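The handle and the hand
Teaching by demonstration is slow, physical work. One group is trying to find out how much of it a cleaning robot needs.

The operator at Tururum stands between two lightweight arms that are not connected to anything she wants cleaned. Each has the same joints as an arm on the robot three metres away, and each ends in a trigger handle. When Ditte Þrastardóttir lowers her left wrist, the robot lowers its left wrist. When she squeezes, two black fingers close.

The method is called leader-follower teleoperation, and it is the plainest way to give a robot an example. Joint angles are read from the leader arms and sent to the followers as position targets. The controller logs both, along with the video from the wrist cameras. A complete pass through a task is one episode. A policy, which is the software that later drives the arms alone, is trained on a stack of episodes and learns to predict the next few movements from what the cameras see.

Tururum's set for wet-area chores stood at 1,548 episodes in July 2023. Þrastardóttir recorded over half of them. She works in blocks and stops when her shoulders tire, as tired operators cut corners and the policy copies the corners.

The alternative is kinesthetic teaching, where a person takes hold of the robot and moves it directly. Torkard, the group's older single-arm platform, was taught that way. The feel is better. A hand on the arm senses contact at once, and forces can be judged without instruments. The drawback is that the teacher's own arms and sleeves appear in the camera view, and the policy will not have those to look at later. Moving two arms together by hand is also close to impossible for one person.

"With the leader arms you give up touch," says Nimal Wijesinghe, who maintains the control software. "The operator sees a finger meet a surface but gets nothing back through the handle. So people press too hard for the first week. You can read it in the motor currents."

His fix was modest. The follower's gripper current is now converted to a tone in the operator's headset, rising with load. Force feedback through the leader motors was tried and dropped. It added cost and made the arms oscillate when both grippers held the same rigid object.

Consistency is the harder question. Auður Oddsson, who reviews the recordings, rejects episodes in which the operator hesitates for more than five seconds or changes strategy partway. She keeps those in which a grip slips and is corrected. A policy trained only on clean runs has no example of getting out of trouble, and small errors carry it into positions it has never met.

Relo, the group's annotation tool, marks each episode with its start, first contact, lift and release. Labelling takes two passes by different people. Where they disagree, it is nearly always over first contact.

Basins are a good test of all this. A shallow plastic tub is too wide for one gripper to lift level, and it flexes if the arms pull apart. Operators are told to settle one finger on the near rim before committing to a grasp, with the fingers still spread, so that the approach can be corrected cheaply. Gloss white plastic gives the camera few features to follow, and the ribs on the inner wall are among the better ones. The dark specks in the bottom are harder to handle, being small enough to disappear when the video is scaled down for training. Wijesinghe wants a higher input resolution. Oddsson would sooner have more episodes.

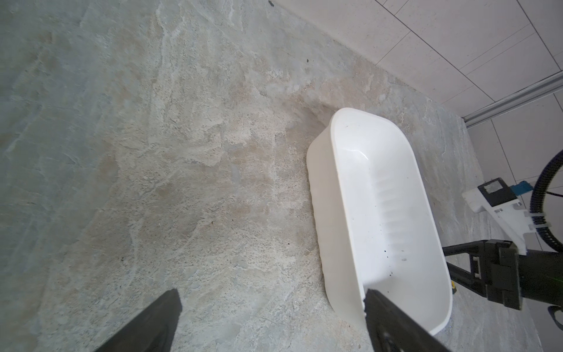
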